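Drundent Pay — FAQ for small shops

Last touched in September. Ask at the counter or email if yours isn't on here.

What is it?
Payments straight from the customer's bank account to yours. No card in the middle. Customer scans, approves in their own bank app, done.

Do I need a new terminal?
No. Phone or tablet is fine. Old Firex terminals work too, but update them first.

What does it cost?
8 cents a payment, flat. No monthly fee. Refunds cost the same as a payment.

Is there a limit?
$1,880 per payment. New accounts start at $200 for the first week, then it goes up by itself. Need more, call us.

When do I get the money?
Usually in seconds. Some smaller banks still send in batches, so anything after 4 p.m. might show up next morning.

Which banks are in?
More than 1,007 at the moment, credit unions included. Search the list before you sign up — if your own bank is missing we can't pay you out yet. 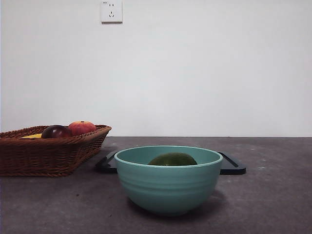
Bheki Magagula wrote in to say the refund button was greyed out for him all of Tuesday, and could we please put the reason somewhere people will find it. Fair. Refunds need a balance in your payout account. If you sweep everything out overnight, the button stays grey untill a new payment lands. Change it under Settings, Payouts, Keep a minimum.

Can two people use one login?
Please don't. Add staff under Team, its free.

Customer says they paid, I see nothing?
Check the name on their confirmation. We've had mixups between the Jerkville branch and the main store when one owner has both. Still nothing after ten minutes, send us the payment number. Not a screenshot, the number.

Does it work with my bookkeeping?
Wu, yes. Everything else, export a CSV for now.

How do I close my account?
Email from the address you signed up with. Ylva Myklebust handles closures, allow two working days. Download your statements first, you lose access once it's closed.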